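Greltum Match Ball, size 5
Beltonus Team Sports > Soccer > Match & Training Balls

In stock. Ships from our own warehouse, usually next working day. Club orders of 4 or more go out in one carton, balls deflated, needle included.

The Greltum is our league ball. Thermally bonded, no stitching to pick up water, textured cover so keepers get a decent grip in the rain. Replaces the old Drekero ball, which is gone for good, please stop emailing about it. Same weight, slightly firmer off the foot. Most teams need one session to get used to it.

What you get
Size 5, adult and U13 up
Butyl bladder, holds air well, top up before each match anyway
Textured PU cover, white with navy panels
Recommended for grass and newer turf
Not for asphalt. Will scuff in one afternoon and we wont replace it

Pressure: go by the numbers printed next to the valve. Wet the needle first. Dry needles are how valves get wrecked, and a wrecked valve is not a warranty claim.

Colors: white/navy all year. Orange for winter, limited run, back in January. Orange sells out fast so get your name down.

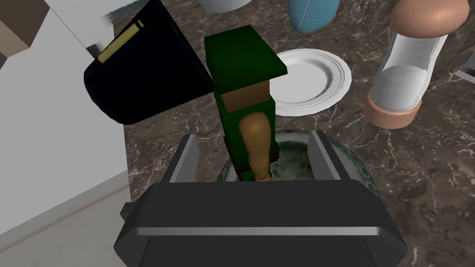 Club pricing kicks in at 100 balls, any mix of Greltum match and Greltum training. Leagues ordering 3000 or more, call, don't use the cart, it will choke. Printing is one color, one position, crest or sponsor. Send a vector file. Caps can go on the same order, solid colors only, and dark green like the square one on the blocky toy figure is a stock color, so no extra wait on those. Proof comes by email, reply with a yes or we don't print. Printed balls can't be returned unless we messed up the print.

Training version: same size and weight, stitched cover, cheaper, lasts longer on rough pitches. Order code 221. Fine for weekday sessions, a bit slower in the air. If you're buying one bag for everything, buy the training ball and keep a couple of match balls in the closet.

Reviews

Demyd Tymoshchuk, 26 Sep 2023
Four stars. Bought for our over-35s. Flies true, no wobble on long passes. One of ours lost air over the first week, Beltonus swapped it no fuss. Goalie says it stings. Good.

Van Wyk Soccer School
We run these hard every evening and the covers are holding up fine. The navy fades a little if you leave the bag in the sun. Would like a size 4. - Unathi Van Wyk

Reply from Beltonus: size 4 is on the way, no date yet.

Returns
30 days, unprinted, not kicked on a hard surface. We can tell. Bladder and seam faults covered for one season of normal play. Keep the reciept or order email, we need one or the other. Send a photo of the valve side before you ship anything back.

Goes well with: double-action pump, mesh ball bag, spare needles, corner flags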